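The Rovudine Survey

Part 1: The Well

The well at Bornavus was 45 meters deep according to the deed and 8 meters deep according to the tape. Zhenhua Zheng measured it again, with the same result, and wrote both figures in the survey book.

Nalico had hired him to confirm the water rights on the Rovudine tract. The contract allowed 10 days. It made no provision for a well with a floor in the wrong place.

He lowered a lamp. The floor was poured concrete, level, with a brass plate set in it. The plate carried a single number, 945. He recorded the number, the time and the air temperature, and went in to eat with the landlady, Mrs. Milošević.

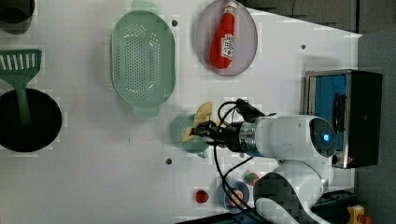
A yellow banana over a pale green cup.

"My husband's father closed it," she said. "He didn't like the sound."

Zheng asked what kind of sound. She considered this for a while.

"Regular," she said.

He asked whether it had been measured. It had been, every night from September until the concrete was poured, in a ledger she kept under the flour. The entries gave the interval in seconds. Each was slightly shorter than the one before. He plotted them on graph paper after supper and extended the line with a ruler.
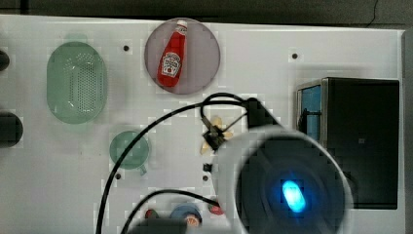 Part 2: The Interval

The line reached zero on Fri 15 December. Zheng checked the slope, sharpened his pencil and checked it again. Then he walked out to the well with the lamp and a stopwatch, sat down on the curb, and waited for the first count.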